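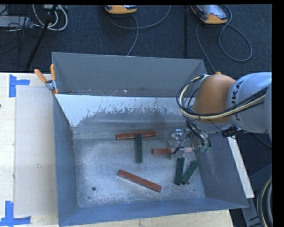 Figura 2. Bloques alargados de color pardo rojizo y verde oscuro en una caja de chapa gris.

3.2. Errores de clasificación por color en los registros de almacén

El análisis se basa en 2127 incidencias anotadas en los almacenes de Brovbridge y Grillcombe. Se considera incidencia toda pieza devuelta al punto de origen por haber sido colocada en una familia cromática que no le correspondía. Se excluyeron las devoluciones por rotura, por medida equivocada o por etiqueta ilegible, aunque en Grillcombe estas últimas se anotaron durante un tiempo en el mismo impreso que los errores de color y hubo que separarlas a mano a partir del campo de observaciones. Cuando ese campo estaba en blanco, el registro se descartó.

Los dos almacenes trabajan con el mismo catálogo de colores, denominado Zatico, que distingue cada familia por un tono de base y un nivel de claridad. El catálogo se diseñó para leerse sobre papel blanco y con luz de día. En la práctica, las piezas se comparan entre sí dentro de cajas, sobre estantes metálicos o en el suelo, con iluminación de techo y sin muestra de referencia a la vista. La distancia entre las condiciones previstas y las reales es el punto de partida de esta sección.

La confusión más frecuente se produce entre el pardo rojizo y el verde oscuro (figura 2). Para un observador con visión cromática normal y con buena luz, ambos colores se separan sin dificultad. La separación depende, sin embargo, casi por completo del tono: los dos ocupan niveles de claridad próximos en el catálogo y su saturación es moderada. Un observador con deficiencia en el eje rojo-verde pierde la diferencia principal y debe apoyarse en indicios secundarios, como el brillo de la superficie o la posición de la pieza respecto a otras conocidas. Le siguen en frecuencia las confusiones entre el gris medio y el verde grisáceo y, bastante por detrás, las que afectan al ocre y al verde oliva. Los azules apenas aparecen en los registros.

La distribución de las incidencias a lo largo del día no es uniforme. En Brovbridge se concentran en las primeras y en las últimas horas de la jornada, cuando la luz natural de los ventanales del lado norte es insuficiente y la clasificación depende de los tubos de techo. En Grillcombe, donde la nave no tiene ventanas, el reparto horario es más plano, pero aparecen diferencias claras entre pasillos. El pasillo con más incidencias conservaba tubos de un modelo antiguo, con peor reproducción de los rojos. Esos tubos se sustituyeron en marzo y los errores del pasillo descendieron hasta situarse en el nivel de los contiguos. No se dispone de un grupo de comparación que permita atribuir el descenso solo a la sustitución: en las mismas fechas se reorganizaron también los estantes inferiores.

3.3. Cuestionario al personal

Un total de 376 personas respondieron al cuestionario, que se distribuyó en papel junto con la hoja de turnos. Contenía preguntas sobre la experiencia en el puesto, el uso de gafas, los criterios empleados para distinguir piezas parecidas y el conocimiento previo de alguna deficiencia de visión cromática. Las láminas de cribado se pasaron aparte, de forma voluntaria y con luz controlada. Los resultados individuales no se comunicaron a la empresa.

Parte de los participantes cuyo resultado en las láminas indicaba una deficiencia rojo-verde no la había mencionado en el cuestionario. Algunos declararon después que conocían su dificultad desde la infancia pero que no la consideraban relevante para el trabajo; otros la desconocían. La antigüedad en el puesto no se asoció con un mejor resultado en las láminas, como cabía esperar, pero sí con un menor número de incidencias. Los trabajadores con más años describen un repertorio amplio de recursos: memorizar en qué estante está cada familia, acercar la pieza a la puerta, preguntar a un compañero o comparar dos piezas juntas antes de decidir. Este último recurso fue el más citado en ambos centros.

Las respuestas abiertas señalan además un problema de nomenclatura. El catálogo llama «teja» a un color que buena parte del personal de Grillcombe denomina «marrón», y reserva «marrón» para otro más oscuro. En los pedidos transmitidos de palabra, la discrepancia produce errores que no tienen relación alguna con la visión. Siempre que el impreso permitía identificarlos, estos casos se codificaron por separado y no entran en el recuento de la sección anterior.

3.4. Marcas redundantes

En el centro de Paracha se ensayó un sistema de marcas en el que cada familia cromática lleva, además del color, un signo grabado en el extremo de la pieza. Se probaron 4 signos: punto, raya, cruz y ángulo. Los dos primeros se leyeron bien en todas las orientaciones. La cruz y el ángulo se confundían cuando el grabado era poco profundo o se llenaba de polvo, y el ángulo, además, admite lecturas distintas según el giro de la pieza.

La marca en un solo extremo resultó insuficiente. Cuando las piezas se apilan o se echan a una caja sin ordenar, el extremo marcado puede quedar oculto bajo otra y el operario vuelve a decidir por el color. En la segunda versión el signo se repitió en ambos extremos y en una de las caras largas. El coste de grabado por pieza aumentó, y el centro optó por aplicar la marca completa únicamente a las familias con más confusiones y mantener el color como único código en los azules y amarillos. Los datos de esta segunda versión se presentan en la sección 4, junto con los tiempos de clasificación.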